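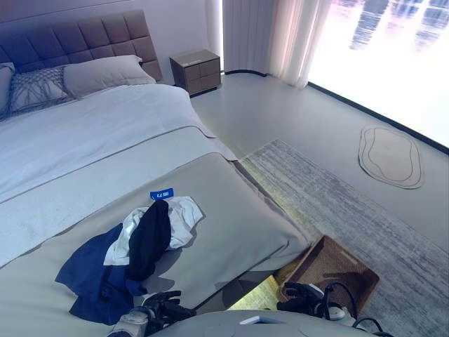 I have been keeping the books for a small hotel for a good many winters now, and every February the talk comes back to whether we should put money aside for a machine that can tidy a guest room. My feeling is that we keep budgeting for the wrong part. The sales folks at Dera talk about the arms, and the arms are lovely, but look at what the job is: a navy piece, a black one and a white one in a heap on the gray runner, and a wicker basket down on the floor past the foot of the bed. Somebody has to plan for that basket, and for the rug, and for a duvet that is never twice the same shape!

So when Lukian Boiko (he runs our linen room, bless him) asked for a line in the plan, I gave him two. One is the lease, at 347 dollars a week from Skumier. The other is for hours, 4 a day, with a person standing by to learn what the thing can and can't do with a sleeve. He thought I was being stingy with the first and silly with the second, and we went back and forth over coffee for longer than I'd like to admit.

I'd still do it that way. Rent for 5 months, try it in roughly 100 rooms, and write down every time a housekeeper had to step in. Then talk about buying. The Rizk quote is good until 29/02/2020 and I am quite happy to let it lapse.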